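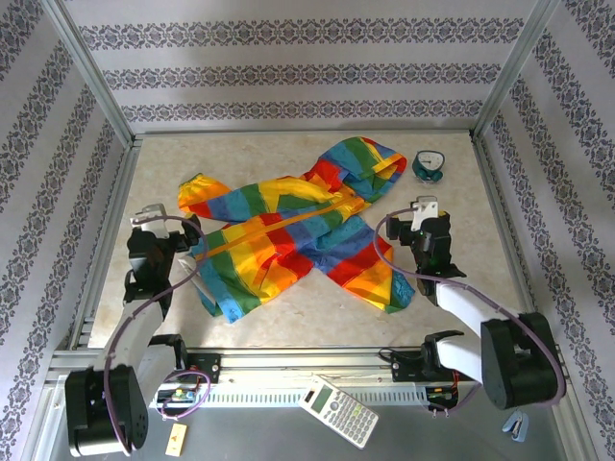 The Jollada is a light hooded shell for walking, cycling and the school run, sold by Vidmar in children's and adult sizes. It weighs next to nothing in a bag and keeps off wind and a passing shower. It isn't meant for a full day of rain. The rainbow version has broad diagonal stripes with an orange zip, and the stripes carry on into the hood. Plain navy and plain moss are cut to the same pattern.

**Sizes**

- Children's: 4 to 12 years
- Adult: XS to XL

Sizing is generous. If you are between two sizes and don't plan to wear a fleece underneath, take the smaller one.

**Packing**

Lay the jacket flat, zip it up and fold the sleeves in. Roll from the hem towards the hood and press the air out as you go. With practice it takes less than a minute.

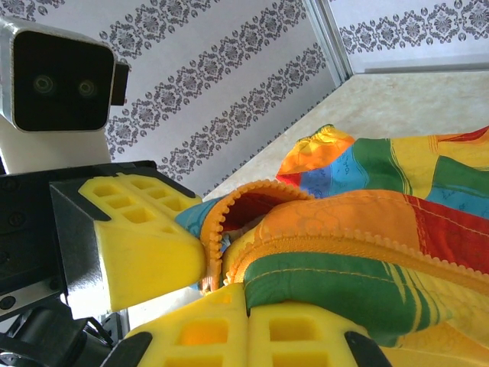 ## Care

Wash at 30 degrees with the zip closed, on a short cycle – no fabric softener, as it spoils the coating. Don't tumble dry. Creases drop out on a hanger overnight.

The coating will need renewing after 8 washes or so.

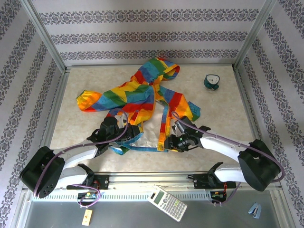 Any wash-in reproofer will do the job. Small tears can be patched with clear repair tape, put on from the inside with the corners rounded off.

## Ordering

Stock code 631. Orders leave our Telstead warehouse within 3 working days, or you can collect from the Hekville shop. For club and school orders, ask for Bujar Matić at the shop – he can hold sizes back for you until July.

Page updated February 2024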